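Listening for Bats Behind Tatville Library
A student project report by Chantal Zacharias and Brock Turcotte
5 August 2025

Why bats?

We both grew up a few blocks from the creek that runs behind the library, and we had both seen bats there on summer evenings without ever wondering what kind they were. When our teacher, Rhonda Lachance, told us to pick something we could study within walking distance of home, we had our subject in about five minutes. Bats! They are out every warm night and hardly anyone in our class could name a single species.

Our question was simple. Do bats use the creek more than they use the open lawn on the other side of the library? We guessed yes, because insects gather over water and the trees along the bank give some shelter from the wind.

How bats call

Most bats in our area hunt by echolocation. They send out short calls, mostly too high for people to hear, and listen for the echoes coming back from insects and branches. As a bat closes in on an insect the calls come faster and faster until they run together. This last part is called a feeding buzz, and when you slow down the recording it sounds like somebody running a thumb along a comb. We played it for everyone who would stand still long enough.

A recorder that picks up these high sounds can work all night by itself. It saves a short file each time something loud enough and high enough goes past, and each file is called a pass. A pass is not the same as a bat – one animal circling over the water can make dozens of them. 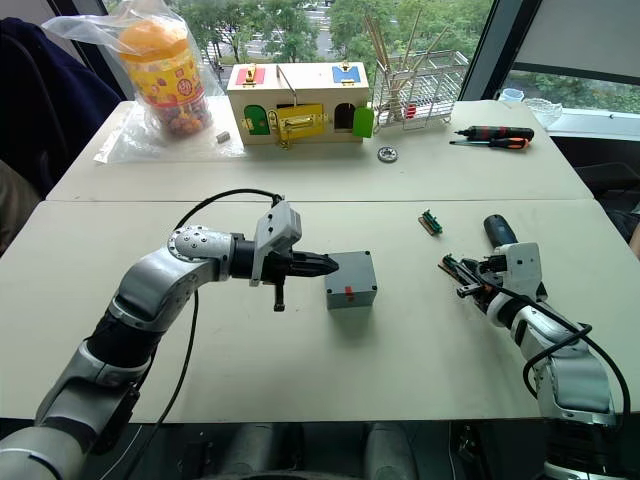
Choosing where to put the recorders took us longer than we expected. We wanted one site on the creek and one on the lawn, at the same height and away from the parking lot lights, which attract moths and could have spoiled the comparison. Wind was a worry too, since leaves brushing a microphone can fill a memory card by morning. For the housings we wanted small gray plastic boxes with rounded corners and a screw hole at each corner of the top, and the microphone went on the outside, pointing slightly down so rain would run off.

What we found

We recorded for 10 nights. The creek site gave us 1037 passes and the lawn gave us 468. So the creek had more than twice as many, and it came out ahead on every night except 2, both of them windy. On those nights the lawn, which is protected by the library wall, did slightly better. We had not thought of the wall at all when we started.

Feeding buzzes turned up at both sites. Sorting the calls by species was the hardest part, and Bożena Krajewska from the Clamard nature club spent two evenings teaching us to read the graphs. Big brown bats were the easiest to pick out. Several of the smaller species overlap so much that we left them in one group.

What we would change

Ten nights is short, and all of them were warm. We would like to record again in September, when the evenings cool off and some bats begin to move. A third recorder beside the library wall would be great, too. Ghislain Chan has already offered us his back fence, which is on the creek side and has a good view of the water.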